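Monday, July 24, 2023
By Clyde Baptiste
Filed under: Landlords & Lending

Rosalind Yazzie bought her first rental flat with a deposit it had taken her nine years to save. The second took 14 months, and she says the difference was a bridging loan she nearly didn't apply for.

"I'd always been told bridging was for developers," she says. "Then I lost a place on Jinberg Road to a cash buyer, and I rang a broker the same afternoon."

The broker, Pletano, found her a lender willing to advance 70 per cent of the purchase price. The arrangement fee was £3000 and the interest came to £1766 a month, rolled up and paid at the end.

"You have to look at that monthly figure and ask how many of them you can stand," she says. "I'd planned for six. It was eight in the end - the kitchen fitter let me down and the valuer couldn't come until December."
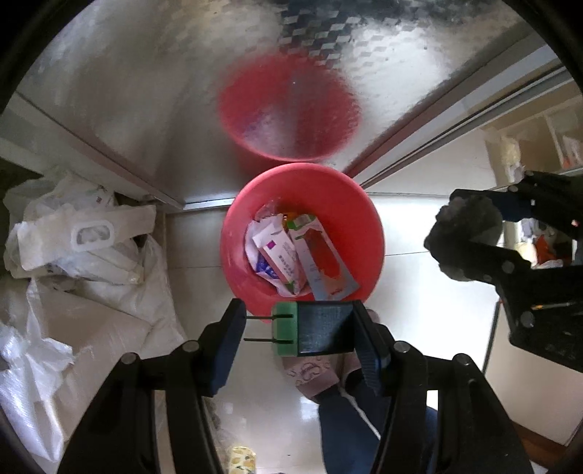
Yazzie keeps a separate fund for the weeks between tenants, and she won't take on another loan until it is back up to £4000. Most of it goes on ordinary things such as council tax, a locksmith, a day's cleaning. She budgets for clearing out too, down to a bin full of old medicine boxes and wrappers, and says new landlords tend to leave that off the spreadsheet. "It's small money, but it all comes in the same fortnight as no rent."

She moved the flat on to a five-year fixed mortgage once the work was signed off. The new lender wanted three months of bank statements and a signed tenancy agreement.

"Get your exit agreed in writing before you draw a penny," she says. "I had mine from Rarinside before we exchanged, and I slept better for it."

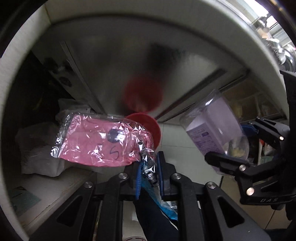
A clear package with bright pink contents, held by its gathered end.

Would she use bridging again? "For the right flat, yes. I'm looking at one near the Park now, but the seller wants too much."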